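# Gridded tables now in use at Skumitz workshop
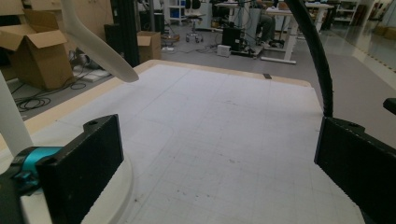 *A worktable with a gridded white mat at the Skumitz workshop, with boxes still on the floor behind it.*

February 12, 2019

The shared workshop on Grasimska Street has finished replacing its old workbenches. Skumitz, the firm that runs the space, moved the last of the new tables in at the end of January and opened the room to members again this week.

The new setup has 15 tables, each with a white mat marked in a light gray grid. The mats were supplied by Cemo. Members had asked for a surface that made it easier to line up parts, cut to size and lay things out square without taping down paper first. The old benches, bought when the workshop opened, had no markings and had become uneven along the front.

The mats pick up marks quickly. Specks and smudges can be wiped off with a damp cloth, and Skumitz asks members to do this at the end of each booking. Solvents should not be used on the printed side. Anyone using glue or paint needs to put down a cover sheet, available from the shelf by the door.

Unpacking is still going on in parts of the room. Members should watch for open cardboard boxes and for cables on the floor, which will stay in place until the new outlets are wired. Rolling stools can be moved between tables but should be kept out of the aisle.

Bookings are for 61 members at present, and Skumitz says it can take 30 more this year. A table can be reserved for up to four hours at a time. Storage under the tables is no longer allowed, and anything left there from before the move has been placed in the back closet. Items not picked up by the end of the month will be given away.

The room itself measures 1671 square feet and was last refitted when the neighboring unit was added. The lighting has not been changed. A second order, for the Marty shelving that will go along the side wall, has been delayed. Until it arrives, tools are being kept in the front office and can be signed out during staffed hours.

Members who booked time in January and lost it because of the move can use those hours through the end of spring. Requests should be made at the front desk.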